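Subject: Re: [teleop-home] Leader arms vs. hand guiding for kitchen tasks
Date: 2020-12-17
List: teleop-home

Hi all,

Catching up on this thread after a long stretch away from my inbox. I wanted to answer the bit about grippers and food, so I'm pulling up the part I mean:

> We tried hand guiding first, where you stand next to the arm and
> push it through the motion, and the recordings looked great until
> we played them back. People brace the wrist with their other hand
> without thinking about it, and then the hand ends up in the wrist
> camera view on half the episodes. Has anyone on the list gone all
> the way over to remote control for table-height work? And does it
> hold up when the thing you're picking is lumpy and shiny and not
> a nice cube?

Yes and mostly yes! We switched over completely in October. Our lab is tiny (two arms, one bench, one long-suffering desktop under it) and for the first few months everything on the Plandano project was hand guided, mainly because I was nervous about latency and because hand guiding is so easy to explain to a new person. You grab the arm, you move the arm, you let go. But I kept hitting exactly what you describe, plus one more thing, which is that I couldn't do anything with both arms at once. I only have the two hands, and each arm really wanted both of them.

Now we use a pair of small leader arms from Teixeira, clamped to a desk well back from the bench. The operator sits down, holds the leaders, and the big arms follow. I will say that the first afternoon was miserable. Everyone overshoots. You lose the feeling of weight and you start using your eyes for things you used to do with your fingers, and the people who were best at hand guiding were a bit grumpy about it for a while (me included).

The kitchen set is the one I've been spending my time on. It's a plate, a mug and some orange food, and the operator has to sort out what goes where using only the leaders. The wrist views get tilted in ways you would never choose if you were setting up a tripod, and the operator has to learn to read them anyway.
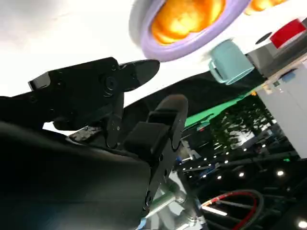
We ended up with 1303 episodes on that set before I let myself train anything, and I think I could have stopped a lot sooner. The early ones are slow and full of little corrections, and I went back and forth on whether to throw them out. In the end I kept them. The policy trained with the slow ones was calmer near the plate than the one trained only on the pretty runs, and I'd love to hear if anybody else has seen that, because I only ran the comparison once and I don't fully trust it.

On lumpy and shiny: the grasp itself has been less trouble than I expected. What bites us is the approach. With a cube you can come in from almost any side and the fingers sort it out for you. With an uneven piece you have to decide which bit of the edge you're going for, and you have to decide it early, and the leader arm gives you nothing back when you make contact. So I tell new operators to stop completely just before they touch, look at the wrist view, and only then finish the move. It adds a pause to each episode. I trim the long ones with a script and leave the short ones alone.

The other thing that helped was turning down the follow speed. The default that came with the Wosholm control package was much too eager for this kind of work, and every tremor in the operator's hand came out at the fingertip. I put a 200 ms smoothing window on the leader signal and people quit complaining within a day or so. It does make the arms feel a little syrupy. You get used to syrupy.

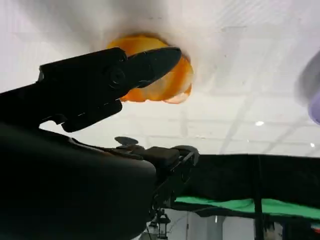
Bondedard wrote back off-list when I sent over an early draft of this, and said I could pass the reply along. The gist was that smoothing at record time is a mistake, full stop, and that I should be saving the raw leader signal next to the filtered one so the filter can be changed later without collecting everything again. Bondedard also asked whether the pause before contact was showing up in the trained policy as a hesitation, and if so, whether I was sure I wanted it there.

Fair on the first point. We do save both now, but we didn't at the start, and the older part of the set is filtered only and there's no getting it back. If you are just starting out, please save the raw stream, it costs next to nothing in disk. On the second point, yes, the hesitation carries over. You can see it plain as day in the rollouts. I've decided I like it, at least for food, though I can imagine a person who cares about cycle time tearing their hair out.

Two-handed episodes are a whole other story and I'm still very much figuring them out. The trouble is that operators favor one hand. I'm right-handed, and if I'm not paying attention my left leader just hangs there while the right one does all the work, and then the left arm learns to be furniture. What I do now is call out before each run which arm leads, and switch it every run, and write it in the episode notes. Handing a thing from one gripper to the other is the best drill I've found for it, since you can't do it lazily. Both sides have to be holding on before either side lets go, and the operator has to open the giving hand slowly or it all goes skidding.

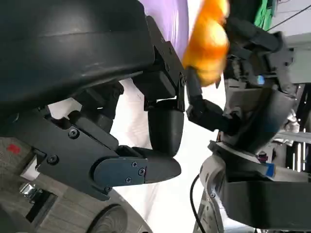

For the handover I also moved the meeting point closer to the operator's side of the bench. When the two grippers meet out at full reach the elbows get into awkward poses, and the followers lag the leaders unevenly, so one hand arrives before the other. Closer in, the lag is about the same on both sides and you can plan around it.

Two questions back to the list, then. Is anybody logging gripper current on the follower side and feeding that to the operator somehow, even as a beep? And has anyone mixed hand guided and remote episodes in one training set without the policy going strange on them? I have a folder of the old hand guided runs sitting here and it seems a shame not to use them. I can put the trimming script and the config for the smoothing filter somewhere public if people want them, just say so on the thread and give me a few days to take out the embarrassing comments.

Cheers from the Plandano bench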